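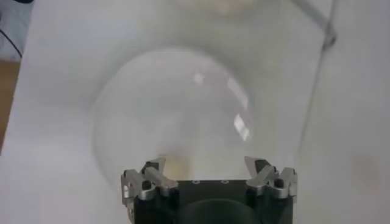 *A large glass bowl on a white surface at Pelline.*

## About Pelline

Pelline is a small cooking school in Zaltlow. We teach simple home cooking to adults who did not learn it at home, or who learned it long ago and forgot. We have one kitchen, 3 teachers and a long shelf of bowls.

The school was started by Lieselotte Hamann, who before this taught sewing for many years. She noticed that her pupils talked about food more than about sleeves. When the shop of the Kolář family became free, she took the lease and put the first cooker where the counter was. The old shop bell is still on the door, so please do not be surprised by it.

## How we teach

Our groups are small, and everybody works with their own hands from the first evening. We begin always with washing, measuring and mixing. We like glass bowls for this work. Through the glass a beginner can see if flour is still lying dry at the bottom, and the teacher can see it also from the other side of the table.

After mixing comes steam. For many of our pupils this is a new way to cook, and often it becomes their favourite one. Dumplings, fish, carrots, custard in a cup: all of this can be made with a little water and a lid that closes well. We prefer electric cookers that stand on the table, so that the group can gather on both sides. A clear lid is a great help, as you can look at the food and leave the steam inside.

We also ask that each dish is served properly, on a plate or in a bowl, even if it is only for tasting. Selim Uçar, our teacher for the basic course, puts the serving dish beside the cooker before he switches anything on. Pupils who take his course do the same at home, they tell us.

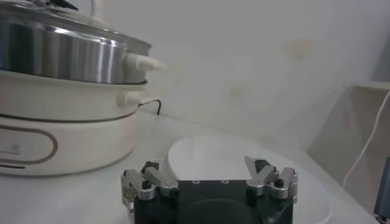
## Who you will meet

**Lieselotte Hamann** leads the school and teaches bread and dumplings.

**Selim Uçar** teaches the basic course and the vegetable evenings.

**Sidra Chaudhry** teaches rice, lentils and everything with spices. She also answers the post, in three languages.

## Courses and visits

The basic course begins every October and has places also for complete beginners. Single evenings are held through the year and start at half past six. You need to bring an apron and a box with a lid for what you cannot finish. Knives, towels and all food are in the price.

If you would like to look at the kitchen before you decide, ring the bell in the afternoon and one of us will come to the door.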